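We use cookies to remember your preferences and count visits. Accept all | Manage settings

Progress report: the household tasks project, open day and what came after

Hi Davina,

You asked for something you could forward to the Zimberg board without having to translate it first, so I'm writing this the way I'd tell it to you over coffee. The spreadsheet with the spending is coming separately from Oddur.

The open day

We had 23 visitors in September, mostly from care homes and a couple of furniture restorers from Boner who came for the wiping demo and stayed for the sandwiches. Asger ran the arm through the full table routine twice in the morning and once more at 2 p.m. for the people who got stuck in traffic. The morning runs were lovely! The 2 p.m. one stopped halfway with a force error and Asger had to restart it in front of everybody, which he did very calmly – I would have hidden in the kitchen.

The care home people asked much better questions than we had prepared for. They wanted to know what happens if there's a cup on the table, if the cloth can be changed by someone with stiff fingers, and how loud it is. We had good answers on noise and half an answer on the cup. I've put the cup problem at the top of the list for the next period.

Ruba Majali gave the short talk on how we teach the arm from people doing the job by hand, and it went over so well that we printed her handout again. (Her slides are on the shared drive if the board wants them.)

Where the recordings stand

The plan you funded called for 1,548 recorded wipes by the end of the project. We now have 607, and after Ruba's check 498 of those are good enough to train on. The rest were thrown out mostly for bad lighting or because the hands left the view too early. I'd hoped to be further along, but we lost most of two weeks waiting for the replacement mounts from Graltemex, and the first batch didn't fit. The second one does.

We've also moved away from doing everything on clean white tabletops. Halfdan Brynjólfsdóttir has been pushing for this since spring and I have to say she was right. Old wood has scratches, shine and dark patches, and the arm used to treat every one of them as dirt. Visitors at the open day got to try the two-handed wipe themselves on older furniture – palms flat, fingers spread, and push the towel toward the far end. Several of them had strong opinions about towels, and the restorers think ours is far too fluffy for a finished surface. Noted! 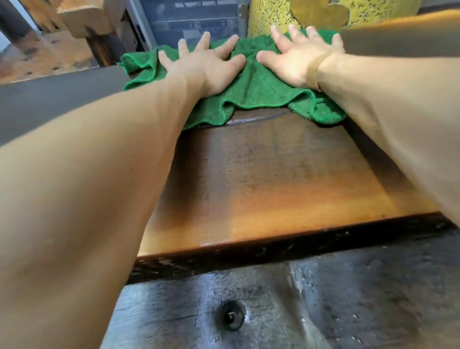

What we need for the next period

Three things, and only the first costs money.

1. A second wrist mount from Graltemex, same model as the one we have now. Oddur has the quote.
2. A yes or no on using the Mahrous showroom for the next visit. They've offered it free, but they'd like the Zimberg name on the invitation, so that one is yours to decide.
3. Another hour of your time to go over the cup problem with Asger and me. Mornings are best for him.

I'll send the next numbers when Ruba has finished checking the latest recordings. Call me if the board wants anything explained before then.

Related items
- Handout: teaching an arm by hand (Ruba Majali)
- Getting here: parking and the side entrance
- Previous progress report: noise tests and the first mounts
- Sign up for the next open day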